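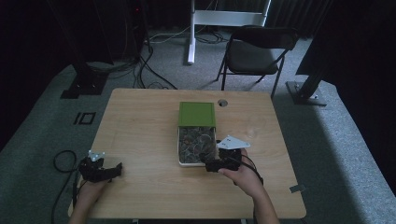 We finally have a number I trust for the lid task, so I'm writing it down before I forget how we got it.

The question was small. If you train a policy on demonstrations from hand-held grippers, does it matter how slowly the person moves? Zakhar thought slow demos would be cleaner and train better. I thought slow demos would teach the arm to dawdle. We split the recording between us in August and ended up with 1,704 demos of putting a lid on or taking it off a shallow tray. Of those, 467 were done at what we called careful speed. The rest were at whatever pace felt normal.

Training was the same recipe for both sets, cut down to equal size. We ran 40 trials per policy on the Dindon arms, with the tray start position shuffled each time.

The careful policy finished 21. The normal one finished 33. Most of the careful failures looked alike: the gripper would come up to the rim of the lid and stop. It hovered there – sometimes until the timeout – as if it was waiting for something. When Kalkidan plotted the demos, the slow ones were full of near-zero motion right before contact. The policy had learned that part very well.

We then trimmed the pauses out of the careful set and retrained. That brought it up to 30. I wouldn't call it equal to the normal set with so few trials, but the hovering mostly went away.

Two things I'd still like to check. Zakhar and I have different hands and different habits, and he did more of the slow ones. Also, the tray was full every time, so the weight never changed much. Recep wants to try it half full, and he has the table on Friday.

The trimming script is in the Usau repo under tools. It needs a cleanup – the threshold is hard-coded.

3 comments · 12 shares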